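Visit to the Moline road safety open day, December 2016

The county highway office in Moline opened its crash investigation garage to the public for an afternoon. Ludivine Lemaire and I drove over from Fullville, mainly to hear what is planned for the Chauvin Road crossing.

The first stop was the yard, where a delivery truck was parked beside a bicycle. Visitors took turns in the driver's seat while a staff member walked the bicycle up the right side. I lost sight of it well before it reached the front wheel. Ludivine is shorter than I am and lost it sooner.

Inside, Jacqueline Aubert went over how a crash report is put together. She has worked on the road for the county for years and spoke without notes. Two officers measure, one draws, and the road stays closed until the drawing is checked. She used a collision from July on the Zandeck bypass, where the skid marks began 400 feet before the junction.

Coffee was in the back hall.
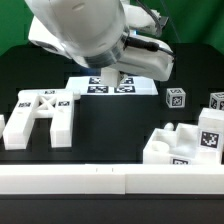 Chauvin Road came up last, and it got most of the questions. The plan is a lower speed limit and a wider shoulder on the north side – no signal for now. Someone asked how the measuring points are laid out at a site, and I thought of the white slab under the robot arm, with its black-and-white markers set two by two. Aubert said her crews paint theirs on the pavement and photograph them from both directions. Written comments on the crossing can be left at the Moline office.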